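Subject: [kitchen-list] Boards, trays and small items on the preparation table

From: Teresa Kinsella
To: Kitchen users list 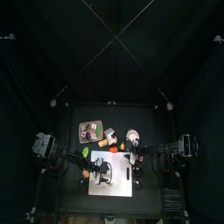
Where should the cutting board be kept between sessions? It should be left flat in the middle of the preparation table, with the handle hole to the right, and everything else should be moved back towards the far edge.

Dear colleagues,

I write in reply to Conall Foley's message, which is quoted at the foot of this one. He raised several matters on the arrangement of the preparation table, and I have taken them in the order that seemed most useful.

Cutting boards. The white board is the one for general use. The Corrigan boards in the tall cupboard are for raw meat only and must be returned there after washing. Please do not stack a second board on top of the white one. Two members have reported boards sliding when this was done, and the wet surface between them does not dry.

Trays. The rectangular tray is intended for small items that would otherwise be spread over the table. It should stay towards the back. Members are asked to empty it at the end of each booking and to wipe the base before putting anything back. Items left in the tray for longer than 8 days will be moved to the Skuvby box under the window, where they may be claimed.

Plates. A plate may be left out while food is being prepared, provided that it stands clear of the board. Plates are not to be used as lids or as rests for knives. The Bridano plates belong to the dining room and should go back there the same evening — we are still short of two from the July supper.

Labels. I agree with Conall that the present labels on the shelves are of little use. New ones will be printed in larger type. If you have an opinion on the wording, please send it to me directly and not to the whole list.

Washing up. The Zeda cloths are for drying only. Used cloths go in the bin by the door.

The revised notes will replace page 26 of the kitchen handbook. Until then the existing page remains in force, except for the paragraph on boards, which should be read together with this message.

Yours sincerely,
Teresa Kinsella
Kitchen Bookings

Conall Foley wrote:

> Dear Teresa,
>
> May I ask for some guidance on the preparation table? At my last
> booking I found the board on its side against the wall and the
> small items mixed in with the cutlery, and it took me some time to
> put matters right before I could begin.
>
> I should be grateful to know whether there is an agreed place for
> the board and the tray, and how long personal items may be left.
> The labels on the shelves could also be looked at. Several have
> faded and one refers to a cupboard that we no longer have.
>
> With kind regards,
> Conall Foley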